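Subject: Re: [table-talk] Stripping a pale wooden top
From: Kumaresan Rodrigues
Date: Oct 29, 2019

Print this message | E-mail this message

Gindari wrote:
> We've inherited a big pale table with the house and I can't tell if it's
> been oiled, waxed or left to fend for itself. My brother-in-law says sand
> the lot and varnish it. Before I let him near it with a machine, has
> anyone here lived with a light top for more than one Christmas?

Keep the brother-in-law talking. Give him tea, on a coaster, at somebody else's table.

Drip some water on a corner you don't care about and go and do something else for a bit. If it sits up in beads there's still a finish on there. If it sinks in and leaves a dark patch, the wood is as good as bare and you can please yourself. I did mine in three places and got three answers, so the last owner evidently lost interest halfway along.

As for living with one, we've had ours for seven years, through two house moves and a phase of home-made beetroot crisps. I like the grain too much to varnish over it. It goes along the top in long wavy bands, and there are darker tan streaks in it that visitors try to wipe off.

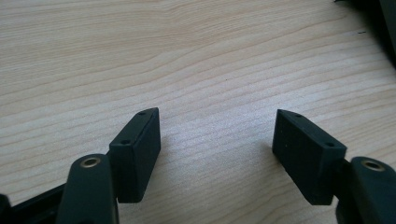 Wash it with a cloth wrung out almost dry and follow the grain, even where it wanders. For marks, I start with the least exciting thing in the cupboard and work up. Turmeric fades by itself if the table gets daylight. Red wine doesn't, and I've heard every remedy this list has to offer – most of them left me with a cleaner ring.

If you must sand, do it by hand and do the whole top. I once did only the bit under the fruit bowl and then had to keep a fruit bowl there until November, when my mother moved it.

I'd hold off on oil until you've done the water test. Ours went on too thick the first time and the electricity bill is still in there somewhere, faintly, back to front.

Kumaresan

Recent messages in this list
Dağdelen: Wobbly leg, tried cardboard
Costetti: Felt pads that stay put
Jitora: Re: Re: Beeswax smell, does it go?

Last updated: 7 messages in this thread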